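4.2 Residue and reuse

Claims that old desktop boards can be refurbished cheaply usually skip the cleaning. The Cemcombe trial reports that 841 processors were wiped and put back into service, but it never says what counted as clean. We doubt the figure means much without that. 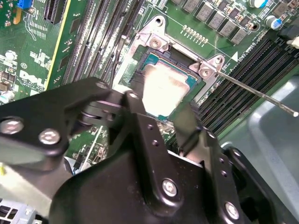
Figure 6. Processor in its socket on a Dell board, Jandthorpe store.

Thermal paste is treated in the Drala guide as a matter for the top of the chip alone. We are not convinced. The heat spreader in Figure 6 is smeared with whitish residue, yet there is white residue on the contacts of the expansion slots too – and the guide has no step for those. Whether the two are the same stuff we cannot say.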